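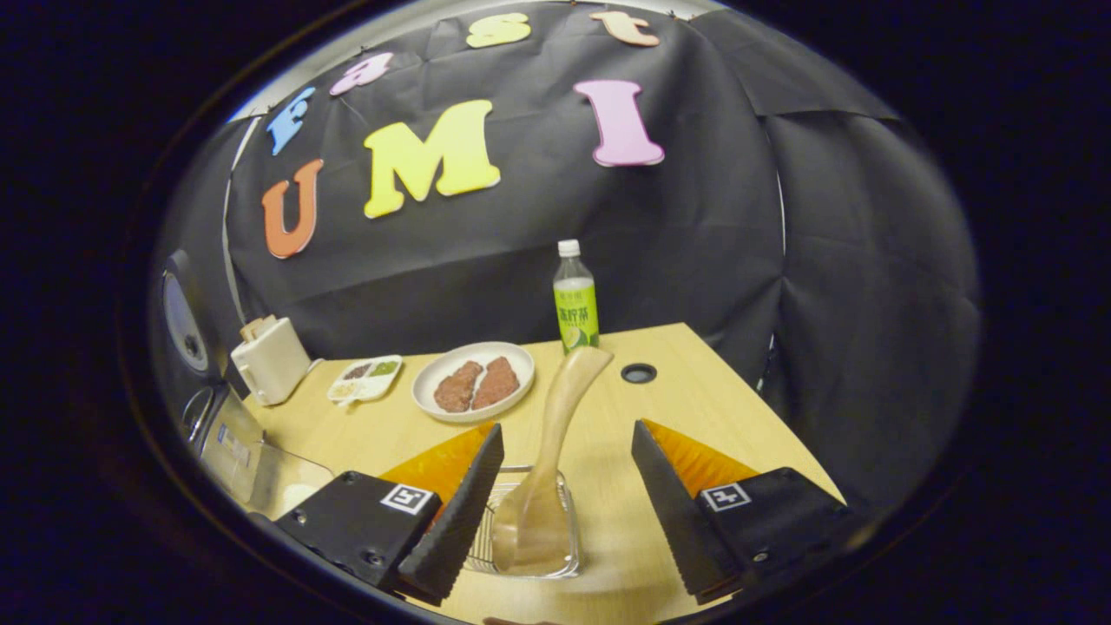 Small table for breakfasts and quick suppers: what stays out and what goes away?

brerosgate_b
Posted Saturday, 7.40 am

We've moved into a flat in Premstead and the kitchen has no worktop to speak of. There's a hob, a sink and a bit of board between them that takes a kettle. So the toaster lives on the table, and we plate up there and eat there as well.

My question is what other people leave out permanently. My other half wants the toaster, the sauces and the utensils on the table all the time. I'd rather clear it after every meal. The table is light wood and I don't want it marked.

tallowmere
Leave the toaster, put the rest away. A toaster that lives in a cupboard never gets used and you fill the cupboard with crumbs. Push it to the back, but pull it away from the wall when it's on.

Sauces go in the fridge. I use a divided dish, fill it just before we eat and wash it with the plates. Much less mess than three jars and three spoons.

Skudska
Disagree about the divided dish. You always put out too much of one and not enough of another, and then you're scraping leftovers back into a jar, which you shouldn't do. Just put a spoonful on the side of the plate.

tallowmere
I don't scrape anything back. What's left over goes in the bin and it's never more than a teaspoon. My lad won't have brown sauce touching anything else on his plate, so the spoonful method is no use here.

oldpans
What are you cooking, mostly? If it's patties or cutlets you need somewhere to rest the spatula, and that's the thing that marks a table. Fat gets under it and you don't notice until the next day.

brerosgate_b
Patties two or three times a week, toast most mornings. At the moment the spatula goes on a saucer, and it tips off because the handle is heavier than the blade.

oldpans
Get a clear tub with straight sides and put a bit of wire rack in the bottom. Stand the spatula in it blade down. The drips go through the rack and the wood isn't sitting in fat. Mine came from the Huenchumán stall on the market, but any food tub will do. Wash the tub every time or it smells.

Skudska
Blade down is wrong for a wooden one in my opinion. Wash it straight after use and dry it flat. Standing in a tub it stays damp at the end and goes dark. I've thrown out 2 that way.

oldpans
It's only there while you eat. I'm not saying store it like that.

Skudska
Fair enough, then we agree.

Austra Ozoliņš
On the table itself, is it oiled or lacquered? Put a drop of water on it somewhere out of sight. If it soaks in, it needs oil and you should use a mat under anything hot or greasy. If it beads, wipe it down and stop worrying. Check the edge of any cable hole as well, the finish is often thin there.

brerosgate_b
It beads, apart from one patch near the front where it soaks in slowly. I'll put a mat over that.

We've settled on toaster out, everything else away, and I'll try the tub. He still wants the sauces left out.

tallowmere
Offer him the bottle of squash instead.

brerosgate_b
He'd take that as well as the sauces.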